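ok so the Gaslow creek cleanup. state finally posted the well data, 3,428 pages, no index, no summary
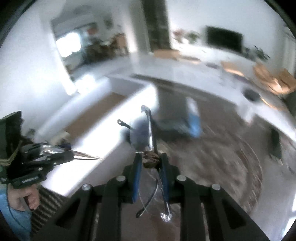 safety glasses, clear ones

page 52 says the solvent plume under the old Koron plant moved 300 feet toward Edside. thats not in the press release anywhere
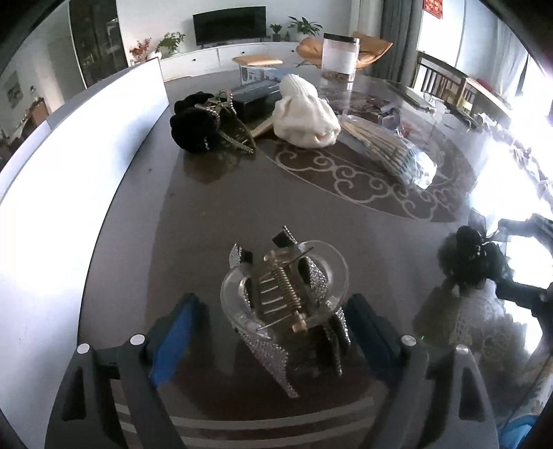 and Boateng, the contractor, wants to cut testing to twice a year. roughly 80 homes on wells out there!! comment period closes in October, pls send somthing even if its two lines

more tmrw, still reading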